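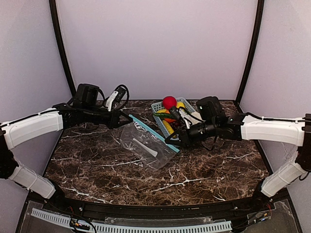

The fault at Dritach first showed as a wrist that sagged under almost no load. Nighat Ansari, who runs the two-arm cell, traced it to the holding current on the right arm. "Bag work looks light, but it isn't easy on the wrist," she said. With one gripper at each end of the blue zipper strip, either arm can pull against the other through the film. On run 1,265 the right wrist driver overheated and cut out, and the arm dropped onto the tabletop.

The log gave no warning. Asif Mohmand, who maintains the controller, found that the temperature was read only once every 60 seconds. "It could go from normal to tripped between two readings," he said. It is now read every two seconds, and a high value stops both arms with the grippers closed.

Ansari wants a brake on the wrist as well. Mohmand has not agreed to it. "It adds weight at the worst place," he said. The part is on order from Pornitz for a bench test in September.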